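**Progress report to the Prevard Fund: February, textile handling demonstration**

Prepared by Waraporn Limsakul, project coordinator, Ninell Centre

The main item this period was the open afternoon at the Gezer Street workshop. It was listed in the grant agreement as the first public demonstration of the cloth handling work. It went ahead in February as planned. Doors opened at 1:30 pm and the last visitors left a little after five.

## Who came

We sent out 265 invitations, mostly to people in commercial laundries, aged care linen services and charity clothing shops. We also put a notice up at the library. Turnout was good for the first two hours and thin after four, when the rain set in. Next time we would start at noon and finish earlier.

Visitors were taken through in small groups by Nevzat Yazıcı and Ha-rang Ma. Forty-three people filled out the feedback form, which is the number we are using for the comments in this report. Your program officer, Hatice Altıntaş, was with us for the first group and has her own notes.

## What was shown

The afternoon had three parts. The first was a short talk by Hacer Akbulut on why cloth is hard for a machine to pick up. She kept it to everyday words and passed around a tea towel, a fitted sheet and a silk scarf so people could feel how differently each one folds in the hand. Several visitors said this was the part they would repeat to their staff.

The second part was the hand-held gripper. It has the same style of jaws we want to put on the robot arm, but a person holds it and does the work. Recordings made this way are then used to teach the arm. Visitors could try it on a rack of practice garments and lengths of printed and plain fabric. We had allowed five minutes each and most people wanted longer. The common trouble was picking up one layer when two were wanted, or the other way around.

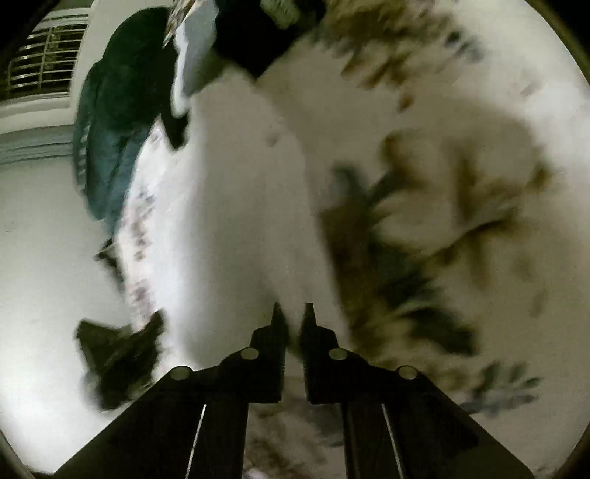

*The hand-held gripper at work among plain and leaf-patterned fabric.*

Patterned cloth was included on purpose. Early in the project nearly all our practice pieces were a single colour, and the software then did poorly when it was given a print. We now try to have a mix of plain and printed pieces on hand for every session. A woman who runs a linen service told Ha-rang that most of her stock is white and that she would like to see more white on white. We have added this to the work plan.

The third part was the Pristach arm, running on its own. It was asked to lift a hand towel from a pile and lay it flat on a bench. It did this well for the first two groups. With the third group it stopped partway through and had to be restarted, which took ten minutes. The cause was a loose cable at the wrist. Nevzat has since replaced the cable and clipped it down in two more places. No one was near the arm when it stopped, and the barrier was in place the whole time.

## What people told us

The written comments were mostly favourable. The main points were:

- The arm is slow. Laundry staff in particular said it would need to be much quicker to be of use to them.
- People liked being able to hold the gripper themselves.
- The jaws felt heavy after a few minutes, and two people with smaller hands found the trigger hard to reach.
- Several visitors asked what this would mean for jobs. Hacer answered in person where she could, and we will put a written answer in the next newsletter.
- The workshop was hard to find from the laneway side. A sign has been ordered.

## Spending

The open afternoon had a budget of $2000. This covered printing, fabric, hire of the barrier and chairs, and catering. All invoices are in and we stayed within the amount. The cable came out of the general repairs line.

## Next period

We will work on the trigger first. Ha-rang has drawn up a shorter one and we expect to have it fitted to one gripper before the next round of recordings. After that we will record more practice with white fabric, and with printed pieces hung beside plain ones, since that is how clothes are usually found on a rack.

Two of the charity shops have offered garments they can't sell. We would like to accept, and need your okay on washing costs, which were not in the original budget. Nevzat will send a quote separately.

A second demonstration is still planned before the end of the grant. We would like to hold it at a working laundry if one will have us, and one of the visitors has asked for details.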